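Offre de stage (6 mois) : apprendre à un bras simulé à poser une banane dans une assiette

Publiée le 31/3/20
Lieu : équipe Manipulation, laboratoire Etimier, bâtiment Sandton
Début : octobre

Vous avez fait cinq années d'études supérieures, vous maîtrisez l'optimisation sous contraintes et vos parents vous demandent encore ce que vous faites dans la vie. Nous avons un sujet qui n'arrangera rien aux repas de famille.

Le projet Edodo étudie l'apprentissage par imitation à partir de très peu de démonstrations. La tâche de référence tient en une ligne : saisir une banane, la déposer dans une assiette. Tout se passe en simulation, où les fruits ne pourrissent pas et où le matériel cassé se répare en relançant le script.
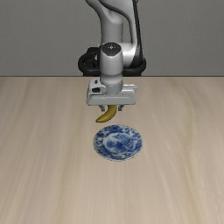 Notre méthode, baptisée Pai (l'acronyme a été trouvé avant sa signification, comme il se doit), combine une politique visuelle entraînée sur 200 démonstrations et un petit module de correction qui n'intervient qu'à l'approche du fruit. Sur 1 617 essais simulés, elle réussit dans 83 % des cas. Avec la même politique privée de son module, on perd 13 points. Les échecs restants sont la raison d'être de ce stage. Une bonne partie vient de l'orientation de la prise : une banane est courbe, son centre de masse n'est pas là où la politique aimerait qu'il soit, et une prise excentrée de peu suffit à faire pivoter le fruit pendant le transport.

La seconde difficulté est la perception de près. Quand la pince descend, le fruit remplit vite l'image de la vue rapprochée et l'assiette ne s'y montre plus qu'en partie. La politique doit donc se souvenir de l'endroit où elle allait, compétence que nous n'avons pas tous le lundi matin.
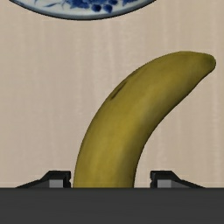 Vue rapprochée entre les doigts de la pince : la banane au premier plan, l'assiette à motif bleu tout en haut.

Ce que vous ferez
Reprendre le module de correction et lui faire prédire une incertitude sur l'angle de prise.
Comparer vue globale seule, vue rapprochée seule et fusion des deux, à budget de démonstrations égal.
Faire varier textures, éclairages et positions initiales, puis regarder les courbes descendre.
Enregistrer quelques démonstrations vous-même en téléopération. Tout le monde y passe, y compris les permanents, dont les trajectoires sont les pires du jeu de données.
Rédiger, si les résultats s'y prêtent, un article de quatre pages. S'ils ne s'y prêtent pas, un rapport plus long.

Ce que nous cherchons
Un M2 ou une dernière année d'école d'ingénieurs en robotique, vision ou apprentissage. Python couramment, PyTorch sans dictionnaire. Avoir déjà utilisé un simulateur physique est un plus ; avoir déjà vu un objet traverser une table parce que le pas de temps était trop grand en est un autre. Le français ou l'anglais suffit pour travailler avec l'équipe.

Ce que nous offrons
La gratification réglementaire, un accès au cluster (partagé, donc surtout la nuit), un bureau près d'une fenêtre qui s'ouvre et un encadrement hebdomadaire. Une poursuite en thèse est envisageable, le financement étant demandé mais pas obtenu.

Pour candidater
Envoyez un CV, vos relevés de notes des deux dernières années et une page, pas davantage, sur une expérience qui n'a pas marché et ce que vous en avez fait. Un lien vers du code est bienvenu, même mal commenté. Dossier en un seul PDF, à déposer sur la page du projet Edodo, rubrique Stages. Les entretiens se font en visioconférence et durent une heure.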